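The Soup Bar Has Moved In, and It Wants Your Counter

By Rutilio Palacios

There was a time when a host brought a pot to the table, set it on a folded towel and hoped for the best. Then came the hotel buffet, and after it the showroom, and now a certain kind of kitchen has a place in the counter where the pot goes to live. The trade calls this a self-serve station. I have spent most of April looking at them, and I remain hard to convince.

The pitch goes like this. You have people over. You make two soups, or a soup and a porridge. Each one sits in its own well, sunk into the countertop, with a lid on top and a ladle close by. Bowls are stacked within reach. Your guests wander up when they feel like it and you get to sit down. Prernico, a design studio that fits out small canteens and, lately, a few private homes, will tell you that people eat more calmly this way. I asked how they had measured calm. They sent me a brochure.

I'll grant them the look of the thing. Beltrán, the showroom where I did most of my looking, keeps a demo counter dressed as if lunch were on its way, and on a Tuesday morning with no crowd in front of it, it is a handsome piece of work. Pale beige top, bronze-toned rings, steel lids with black knobs you'd be happy to grab. The white dishes keep quiet and let the bronze do the talking. 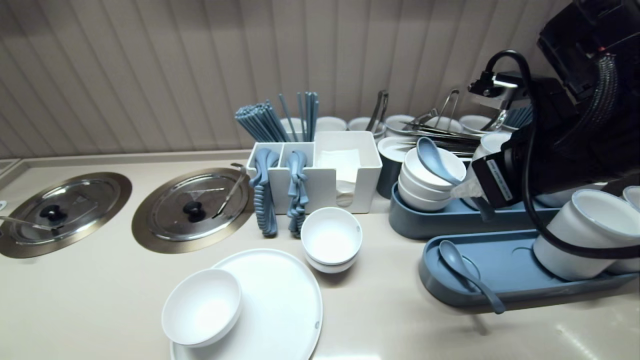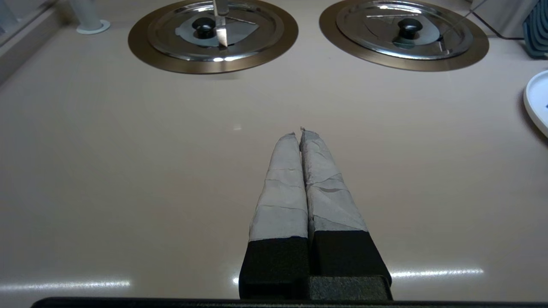 The showroom counter at Beltrán, with its two steel lids set in bronze-toned rings.

My doubts begin with the ladles. A ladle in a pot on the stove has a spot: it's in the pot, or it's on a spoon rest you got as a gift. At a station, it ends up wherever the last person left it. At Beltrán the thin metal handles were lying by the lids, and I tried to imagine the same arrangement an hour into a birthday party, with a trail of broth running from the well to the bowls and somebody's sleeve in it. The saleswoman said the surface wipes down easily. I'm sure it does. Somebody still has to do the wiping.

Then there is the matter of everything else. A pot of soup needs a pot, a ladle and some bowls. A soup station needs a caddy, because now there are chopsticks and napkins to hold. It needs a row of cups along the back wall. It needs tongs, and for reasons I couldn't get to the bottom of, it needs a whole pile of them. The blue-gray chopsticks match the blue-gray tray under the bowls, and I have to admit I liked that more than I wanted to. But add it up and you have given the best stretch of your kitchen to equipment for a meal you serve maybe once a month.

The caddy is the one part I'd take home. It's white, with three compartments, and the biggest holds a stack of paper napkins where a guest can find them without asking. You can put a caddy like that on any table in the country. No one needs to cut a hole in stone for it.

Cutting the hole is where the money goes. Drullow, which makes the drop-in wells, quoted me $616 for a single one, ring and lid included. Two of them, with a fitter's time and the wiring, came to roughly $2,000, and that was before anyone mentioned the counter itself. A decent electric soup kettle sits on top of the counter you already own and goes back in the cupboard on Sunday night.

The people at Ollell, who rent out kitchens for private dinners, put in a station last year and swear by it. Their case is better than the brochure's. They feed a full room several nights a week, and a line that moves along a counter is easier on everyone than bowls carried over shoulders. Fair enough. With a room to feed, I'd want one too. They also told me they'd spent $600 moving the wells farther from the wall after the first month, when guests kept bumping the cups reaching past the lids.

So measure before you fall for the bronze. Stand at your counter and reach for the back wall as if you had a full bowl in your other hand. Find out where the lid goes when it comes off, a question that stumped two out of the three salespeople I put it to. The third suggested I hold it.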